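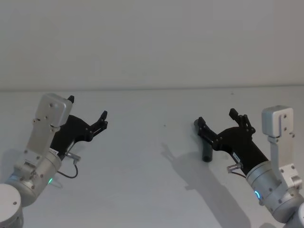
Subject: Re: [pantry-list] Drying beans and the Pronham tables
Date: May 16, 2021

On the list last week, a member in Pronham wrote:

> I have been soaking dried beans overnight for years and draining them in
> the morning. My new cookbook says to keep the soaking water and cook in
> it, because the vitamins are in there. My mother always threw it out. I
> also bought a bag of cannellini from Imamis that will not go soft no
> matter how long I simmer them. I had them on for 4 hours on the back
> burner and they were still chalky. Is it the beans, the water or me?
>
> Also, does anybody salt at the start? I was told it makes the skins
> tough.

Taking these in a different order than you asked them.

First, the hard beans. I would look at the age of the bag before anything else. Dried beans keep for years in the sense that they are safe to eat, but they get slower to cook the longer they sit, and if they sit somewhere warm it happens faster. A bag that has been on a shop shelf over a summer and then in a cupboard above the stove for another can get to a point where it never softens properly. Imamis does not print a harvest date, only a best-by date, and that doesn't tell you much. I have had good bags and bad bags from them. The bad ones had a lot of wrinkled skins and split halves at the bottom. If yours look like that, use them as pie weights and buy another bag.

Second, the water. You said Pronham, and if you are on the town supply, it is hard. Calcium in the water holds the bean together. I lived there for 5 years and never got a decent pot of chickpeas until I started adding baking soda to the soak. A quarter teaspoon per quart is plenty. Go over that and they taste like soap and the skins come off in sheets. Rinse them well before they go in the pot. If you don't like the idea of soda, try one batch with bottled water and see if there is a difference. That will at least tell you if the tap is the trouble.

Did you put tomatoes in with them? You didn't say. Tomatoes, vinegar, lemon and wine all slow beans down a great deal, and so does molasses. Anything sour goes in after the beans are soft. This catches a lot of people with chili.

Third, the salt. I salt the soak, one tablespoon to two quarts, and I salt the cooking water lightly too. The skins come out softer for me, with fewer of them burst. I was told the same thing you were and I believed it for a long time. Try a cup of beans each way if you have two small pots. It's a cheap test.

On the soaking water, both your mother and the cookbook have a point. Some vitamins and minerals do go into the water, so you lose a little when you drain it. You also get rid of some of the sugars that cause gas, which matters more to some households than others. I drain if I used soda, always. With black beans I usually don't soak at all and cook them straight from dry, because the broth is darker and tastes better. With lentils and split peas there is no need to soak.

One thing I would not leave out, since there are newer people on the list: red kidney beans have to be boiled hard. Soak them at least 5 hours, pour off that water, cover with fresh and bring to a full rolling boil. I give them 15 minutes at the boil and then turn them down until they are tender. Don't put them in a slow cooker from raw. On the low setting it may never get hot enough, and half-cooked kidney beans will make you very sick. Cannellini are a close relative and have some of the same stuff in them, so I treat them the same way. Canned ones are already cooked and are fine.

For storage, I cook two pounds at a time and freeze them in their liquid in pint tubs, leaving an inch at the top. In the fridge I use them within 4 days.

Somebody else asked off list about the Sjöberg crock beans that were posted in December. I still have that message and can send it again. The only change I made was to use less syrup. It was too sweet the way it was written, at least with the brown beans I can get here.

The group order from Pletuteo is still open. We have 43 pounds down so far, most of it chickpeas and navy beans. They sell this past season's crop and put the year on the sack. If you want cannellini from them, reply to me directly with the weight, not to the whole list. I can't take changes after the order goes in, and the sacks have to be picked up, as I have no room to store them.

If you do the soda test, please post how it went, and say what town you're in.

--
To leave pantry-list, send a blank message with "unsubscribe" in the subject line.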